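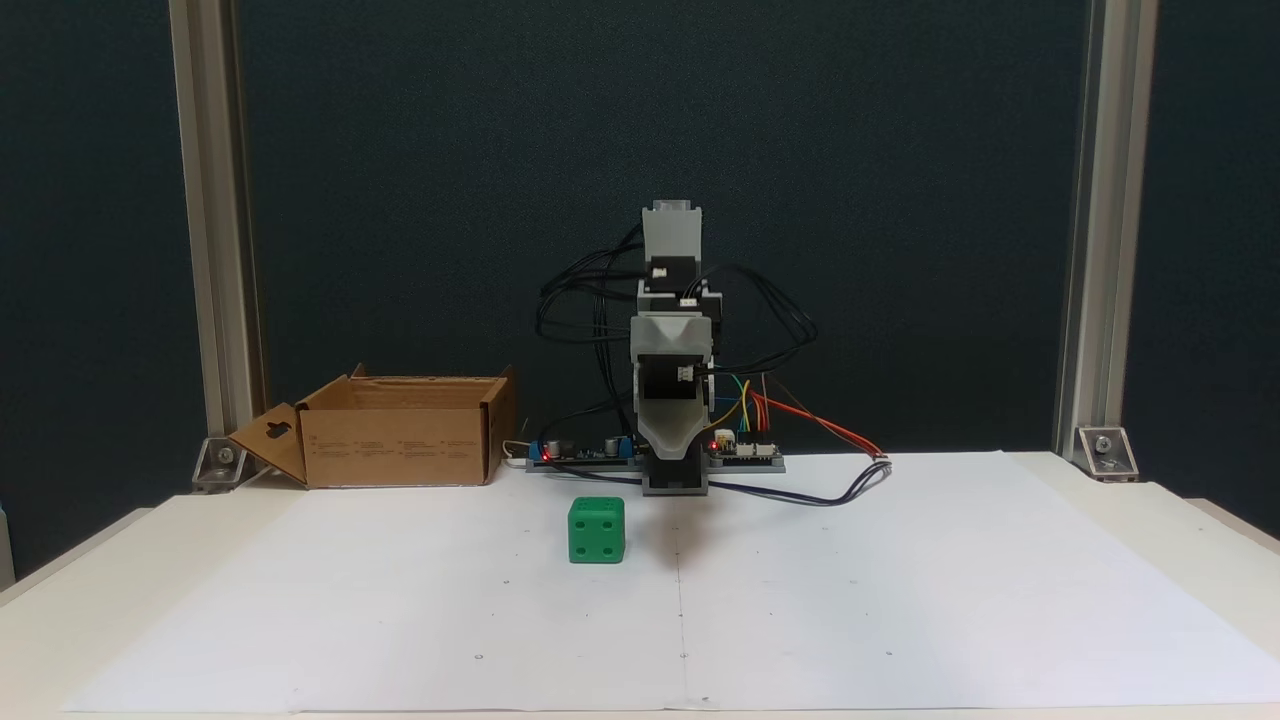 Why cover a work table with paper before setting anything up on it?

A plain white sheet gives you a clean surface you can write on, makes small parts easy to find, and can be thrown out at the end of the session. It also marks off the part of the table that has to stay clear.

Bench Practice, Unit 2: Setting Up and Keeping a Work Table
Course handout, Skunbridge evening program
Revised February 2022

These notes go with the second session. Read them before you come in. The first session covered hand tools and the sign-out sheet, and that material is not repeated.

The paper

We use white paper off the wide roll by the door of Room 1076. Tear a piece long enough to cover most of the tabletop. Leave a strip of bare table at the back for boards, power supplies and anything else that stays put all evening. If the roll is running low, tape two narrower sheets together on the underside so the seam does not catch on things.

Tape the corners flat. Masking tape comes off the white tables without leaving anything behind. Packing tape does not, and the tables by the window still show where it was used last September.

Write directly on the paper. Outline where a part goes, note which end is the front, put a small arrow next to a cable to show where it runs. Use pencil or the blue markers. Permanent markers bleed through. If you want to keep your notes, fold the sheet and take it with you, or take a photo of it before you throw it out.

Change the paper when it tears, when it gets greasy, or when you can no longer tell tonight's marks from last week's.

What goes where

Think of the table as having a back, a middle and a front.

The back is for things with wires on them that you do not need to touch. Circuit boards go here, flat on the table. Keep metal tools off this strip, and sweep up wire clippings as you make them. A clipping under a live board can short it.

The middle is for whatever you are working on.

The front is for small loose items you pick up and put down: a die, a block, a screwdriver, a pencil. Put back what you finish with. The front edge fills up first, and it is where your forearms rest.

Cardboard boxes can stay on the table if they hold something you are using. Empty ones go underneath or on the shelf.

Cables

Most of the mess on a work table is cable. A bundle that is too long makes loops, and the loops end up over the place where you want your hands. In the photo at the top of these notes, the thick black bundles go out in big curves to both sides, with a board on the left and another on the right, and a separate dark cable lies flat across the back part of the paper. Look at how much of the table those curves use, and compare it with your own setup.

There are a few ordinary ways to deal with long cable:

- Let it arc to the side, where it is out of reach, and leave it loose. Fine for one evening.
- Coil the extra and hold it with a hook-and-loop strap. Do not pull the strap tight.
- Lay it flat along the back of the paper and tape it down every 6 inches.
- Get a shorter cable. The bins are sorted by length, more or less.

Leave some slack at every plug. If moving something by hand makes a cable go straight, there is too little. Small white plugs of the kind we have in the bins should be pulled by the plug body and never by the wires. If one is stuck, ask.

Thin jumper wires need their own attention. They come in several colors and the color means nothing until you decide what it means. The usual habit is red for power and black for ground, but a ribbon of jumpers gives you whatever color is next in the row. Write your own list on the paper, beside the board:

orange =
yellow =
green =
red =

Fill it in before you plug anything in. Students who fill it in afterward tend to copy down what they meant to do.

Lights

Many boards have a small red LED that lights when the board has power. Treat a lit LED as a reason to keep your fingers and tools off. An unlit LED does not prove the board is dead. Switch off at the strip and pull the plug before you move wires around.

Reading the table from above

Before you start work, stand up and look straight down. From the chair, cables look tidier than they are. Follow each one with your finger from end to end. If two cross, see whether one of them can go around. If you lose track of one under a bundle, that bundle needs to be undone.

Clearing up

Allow almost 20 minutes the first time. It gets shorter.

Power off first. Then take the plugs out of the wall, then the cables between boards, then the jumpers. Coil cables loosely and strap them. Boards go into the flat Mercado trays, one board to a tray. Jumpers go back in the bin sorted by end type. Color does not matter for the bin.

Go over the paper with your hand before you fold it up, and put any screws or pins in the jar. Fold the paper inward so that what you missed stays inside. Wipe the table with a damp cloth if the tape left a mark. Do not use the spray cleaner while boards are still out.

Exercise for this session

Work in groups of 4. Each group gets one table, one sheet of paper, a tray of boards and a mixed bag of cables.

Part one. Lay out the table with everything connected and nothing powered. Mark the position of each item on the paper.

Part two. Swap tables with another group. Using only what is written on the paper, trace every cable and say where it goes. Put a question mark next to anything you cannot follow.

Part three. Go back to your own table and fix the places with question marks. Hand in the paper with your group's table number in the upper right corner.

You are graded on whether the other group could read your layout. Neat handwriting helps but drawings are not judged.

Bring next time

A pencil, a soft eraser, and a roll of masking tape if you have one. The Zirkero cable straps are provided. People coming on the Stotgate bus who get in late should pick up a tray from the side counter and join any group that is short.

Home Courses Handouts Room Hours Contact

Related handouts
Unit 1: Hand Tools and the Sign-Out Sheet
Unit 3: Labels That Stay On
Unit 4: Sorting and Storing Small Parts
Cable Bin Guide
Room 1076 Opening and Closing List

Skunbridge Evening Program. Questions about handouts: ask at the front desk. Back to top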